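Pre-Purchase Equipment Checklist: Tabletop Robot Arms
Merka Learning Workshop, Buthelezi Building
Completed by: Sizwe Botha
Reviewed by: Hendrik Zwane
Status: Open, pending items 3, 6 and 8

This checklist is to be completed before any request for new arms, grippers or mounting parts is sent to the purchasing office. Each item is marked Yes, No or Hold. Comments are required for every No and every Hold.

1. Is the proposed use stated in writing?
Yes.
Comment: Sorting and stacking of small parts, including toy building bricks, for the Ninurness training program.

2. Has the weight of the heaviest part been recorded?
Yes.
Comment: 70 grams. All models under review are rated well above this figure.

3. Is the work surface suitable for permanent mounting?
Hold.
Comment: The building dates from 1928 and the stone tops may not be drilled without approval. The quotation from Sirkus assumes bolts. A price for clamp mounting has been requested and should be entered as a separate line.

4. Is there enough clear space between the arm and the nearest wall?
Yes.
Comment: Measured at full reach with the gripper closed. To be measured again if a longer arm is chosen.

5. Are loose items kept out of the working area?
No.
Comment: Cups, bowls and other breakable items are to be removed before the arm is powered. A storage shelf has been added to the budget.

6. Are cables secured along their full length?
Hold.
Comment: Cable clips and sleeves were left out of the first estimate. H. Zwane asks that they be bought with the arms and not charged to general supplies.

7. Can the operator reach the emergency stop from a seated position?
Yes.
Comment: Tested from both chairs. One stop button is required per arm, and the order form must show this.

8. Are spare parts included in the request?
Hold.
Comment: The request covers 4 sets of replacement finger pads. The supplier has not confirmed whether pads for the present gripper will fit the newer model. No order is to be placed until this is received in writing.

9. Has staff training been budgeted?
Yes.
Comment: 53 hours, to be completed before the end of December.

Reviewer's note: Items 3 and 6 affect the total cost and must be closed first. The revised estimate is due on Monday. Approval of one item does not imply approval of the full request. 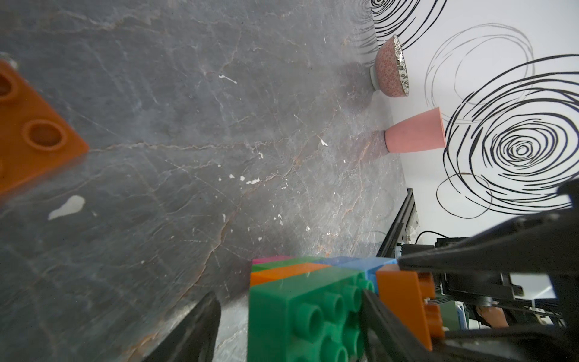 Item 1: Toy building bricks held in the gripper at the work surface.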